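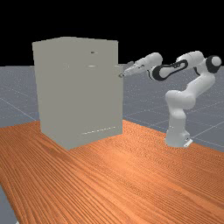
The simulated arm at the edge of the cabinet in our practice world.

Filed under: Lab Notes

The Hulomero project has moved into its cabinet phase, and we couldn't be happier with how the first month of gathering has gone! The goal is a learning system that can open cupboards it has never met before, and for that it needs examples, loads of them, done by people who take a bit of care over each one.

All of the work so far happens in simulation. One of us steers the virtual arm from a desk, the software records every joint (there are seven of them) along with the camera views, and the whole attempt is saved as a single run. Then the cabinet gets swapped or nudged to a new angle and off we go again. We keep the fumbles as well, labelled as fumbles, which the training team at Skaltberg asked for early on and which has made the sessions a good deal more relaxed.

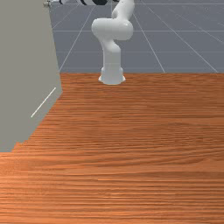 Nilmini Sarkar wonders whether we're recording too many tidy approaches and too few odd ones, and she would like every operator to start at least one run in five from an awkward pose. It's a fair point, and we're trying it from April. Early attempts were slow going, but the paths are far more varied and the replays are great fun to watch.

The other change is to how we label contact. Until now a run had one marker for the whole reach, so a light touch and a proper grip looked the same in the records. Chia-jung Tsai has split that into 3 stages: near, touching and holding. 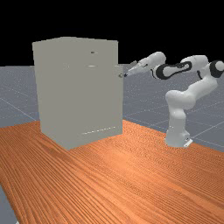 The new labels take longer to check, and we've set aside 17 older runs to redo by hand so the two batches can be compared side by side. If the colour-coded timeline in the viewer looks different this month, that's the reason.

New operators are welcome at the Fultasbridge desks any afternoon. Bring headphones, and ask for the Weerasinghe login when you arrive.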